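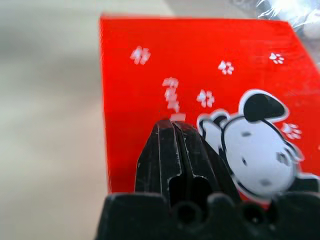 Home | Listings | Data | Notes | Contact

Print this page | E-mail this page

# Tornia holiday rentals: the listings table

Hi, I'm Ngọc Trương, and this is the table I wish I'd had when I was trying to book a house near Tornia for my whole noisy family (two grandmothers, one dog, a cousin who won't do stairs). I typed most of it in by hand over a winter, so please be kind about the typos, and do tell me when you find one.

## What's in it

There are 1,146 rows, one per rental. That covers villas, farmhouses, apartments in the old town and a few odd things like the converted mill at Brolov, which I still want to stay in! Everything sits in one file, `listings.csv`, plain UTF-8 with commas.

The columns:

- `name` - what the owner calls the place
- `area` - Tornia, Brolov, Mowat or Trovport
- `sleeps` - beds people would really want to sleep in, so sofa beds go in `extra_beds`
- `road` - paved, part paved or dirt
- `pool` - none, shared or private
- `pool_months` - when it's open, copied from the owner's page
- `dogs` - yes, no, ask
- `stairs` - inside steps to the nearest bedroom
- `min_nights` - the high season number
- `notes` - whatever didn't fit, mostly me rambling

## Where it came from

I read the owners' own pages and wrote down what they said. When a page was vague I e-mailed, and 89 owners wrote back, some of them with directions so long I had to trim them. Those rows have `confirmed` set to yes. The rest are only as good as the web page was on the day I read it.

I didn't copy any reviews, owner phone numbers or street addresses. The location is the village and nothing closer.

## Things to watch out for

Trovport is thin. I've got 40 places there and I know there are plenty more, but lots of them only advertise on a card in the bakery window and I can't get over there very often.

`road` is a matter of opinion. One owner's "short gravel lane" was my "dirt, bring a spare tire", and if you have a low car I'd ask before you pay a deposit.

A blank in `dogs` means the page didn't say. Please don't read it as a no (I did this in version 1 and an owner in Mowat was pretty cross with me, fair enough).

Prices aren't in here at all. I tried for a while, but they changed faster than I could type, and half of them left out the cleaning fee.

## Version 2

- Split `beds` into `sleeps` and `extra_beds`
- Added `stairs`
- Merged the double entries around Brolov where a house had two names
- Fixed the June pool openings that had slid down a row, sorry!

## Using it

Take it, sort it, plan your trip with it, put it on your own site if you like. A mention of my name would be lovely. If you send corrections, put the rental name in the subject line and I'll get to them on Saturday morning with my coffee.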